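Folding day at Tatow's open house

Visitors to the Tatow open day in January got to have a proper go at laundry, robot style! Using hand-held grippers, they tried folding clothes themselves, starting with a lavender sweatshirt.

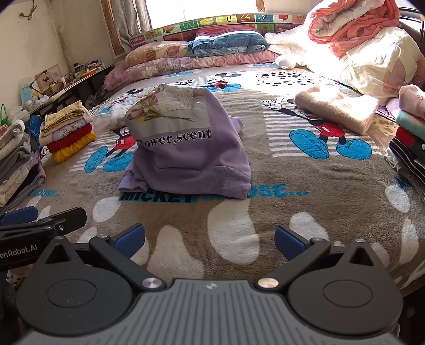

Irfan Tambunan said he'd come for 3 minutes and stayed 31, and now wants to see towels tried.

Soft fabric is tricky stuff, and working it with two grippers takes real patience (and a bit of giggling). 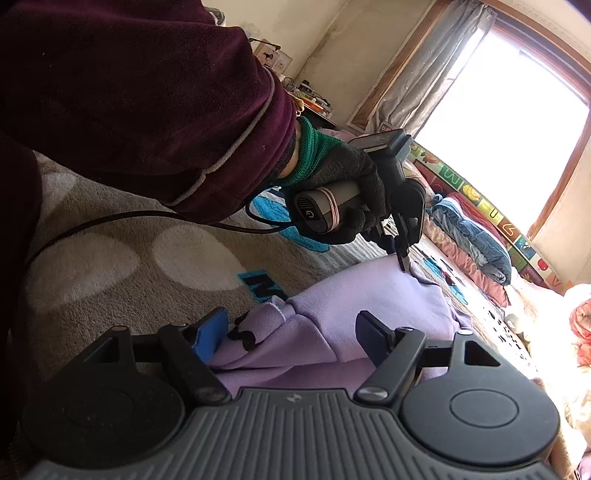
Next visit

Doors open again at 4 pm in February, at Prollonness.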